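Dultach bed with Gesine mattress and Grustotis sheet
Equipment page, bedding section

The maker's leaflet says the Dultach is "a bed you will stop noticing". I have my doubts about beds that come with promises, so this page sticks to what we can stand behind and says where we can't. The set is a grey upholstered headboard, a cream mattress and a fitted sheet in pale green. The pillow is sold separately, and the leaflet could be clearer on that.

The sheet first. Grustotis calls it crease-resistant. We have taken that wording off our own page, having pulled one out of the packet and looked at it. If you want it flat, iron it.
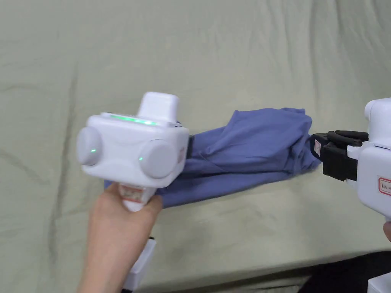

Blue cloth on the pale green sheet. Creases in both.

Colour: pale sage. It looks greyer under shop lights, so ask for a swatch before you order. Wash it at 40 if you must, though Nomvula Pretorius in our returns office would like you to know that shrinkage is not covered.

The mattress cover is cream, and cream is a brave colour for anything people fold their laundry on. Plenty of buyers do just that, going by the letters we get. The firmness is given as 3 on the maker's own scale, which nobody else uses and which we can't compare with anything. Lie on one first.

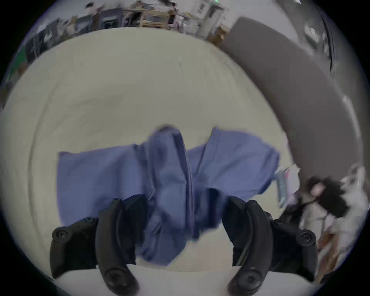 Crumpled blue cloth on cream, grey panel to the right.

Headboard
Padded, grey, upholstered. The fabric can be brushed or vacuumed. The maker claims it "resists all stains", and Pravesh Pillay has asked them twice which stains were tried. No list has come back.

Price
Headboard and mattress together: 320. Sheet: 85. I think 85 is too much for a sheet, and have said so to the supplier.

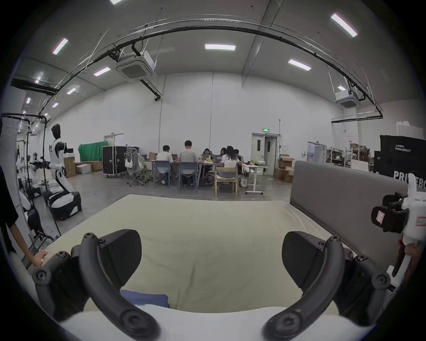
Brno, February

The second delivery is in, and the mattress is unchanged. The leaflet now says "improved edge support". Oldřich Charvát sat on the corner of an old one and a new one and could not tell them apart, and neither could I. We are leaving the claim out until someone sends us a drawing.

Please measure your doorway. The headboard does not fold, whatever the small picture on the box suggests, and it takes 2 people to move it without scuffing the padding.

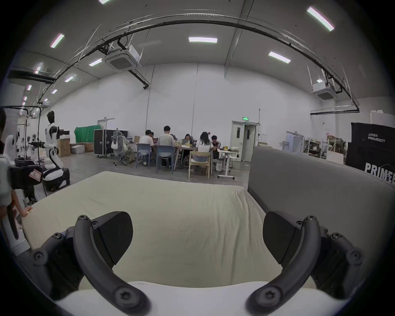
Returns are taken on unused mattresses only. The "sleep trial" mentioned in the leaflet is run by the maker, so write to them about it and keep a copy of what you send.

Questions about stock: Bukola Onuoha, mornings.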